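Handling soft items near people: what are your house rules?

Started by grumblefish, July 28, 2018

grumblefish wrote:
Right, I've been asked to write up our rules for the two-armed work and I'd love some opinions before it goes to the whole Usau lot. We do household jobs, so cloth, bags, cushions, that sort of thing, in a room done up like a living room. My draft has 5 rules at the moment. The two I keep arguing with myself over:

Both hands must have hold of the item before it leaves the floor or the seat.

No one stands inside arm's reach while the arms are live, full stop.
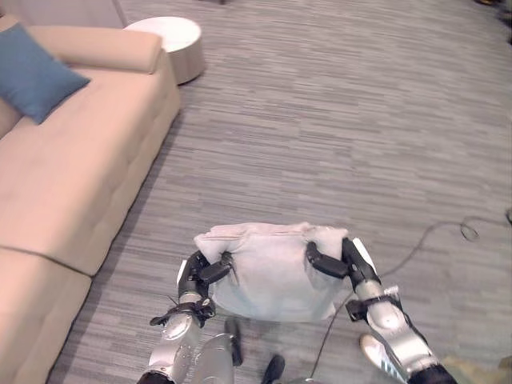 Two-handed hold on a soft bundle, sofa to the left.

I'm happy with the first. The second is where I get moaned at, and I can see why, as there's always somebody who wants to be close enough to grab things. Thoughts?

pan_lid wrote:
Keep the second one! We had the same row at Prindik and ended up with tape on the floor, 2 metres out, and you don't cross it without calling "stop" and hearing "stopped" back. Took a week for people to quit grumbling.

Also, there's a black cable looping over your carpet on the right and a trainer not far from it. I'd want a cable rule before I wanted either of yours.

tobermoray wrote:
Have to disagree with pan_lid on the tape. Tape's fine in a workshop, but in a home setting it tells you how people behave around tape. I'd sooner have a speed limit and let a trained person stand close. Rivora sites do it that way, one trained person with the stop button in their hand, and the arms go down to 30 per cent speed while they're in there.

pan_lid wrote:
And who checks it's 30? That's my trouble with speed limits, they live in a settings page. Tape I can see from the door.

tobermoray wrote:
Fair, so put it on the start-up sheet and have someone sign it. I'm not saying bin the distance, I'm saying have both and be clear which one applies when.

wickerhen wrote:
Can I stick up for straps and loose ends? The wrist strap on the left arm has thin bits poking out of it, threads or cable ends, I can't tell which. Our sheet says trim or tuck anything that could snag, every morning, before power on. It's item 61 on a very long list (don't ask) but it's one I'd move to the top for cloth work.

grumblefish wrote:
Ooh, good spot, that's going in. Cables too, pan_lid, you win that one. I'm thinking "all cables along the wall or covered", unless that's daft with a machine that moves about?

pan_lid wrote:
Not daft, just tricky. We settled on one person minding the cable and doing nothing else. The Omerović checklist has decent wording for it, I'll dig out our copy and message you.

wickerhen wrote:
One small thing on your first rule. What about letting go? We only had a rule for picking up until last December, and people were switching off with stuff still in the hands. Now it's put down, hands open, then stop, unless it's an emergency.

grumblefish wrote:
Hadn't got that at all, ta. Will post the new draft once I've had another go at the distance one. Still leaning towards tape, sorry tobermoray!

tobermoray wrote:
I'll live. Put the speed in as well though.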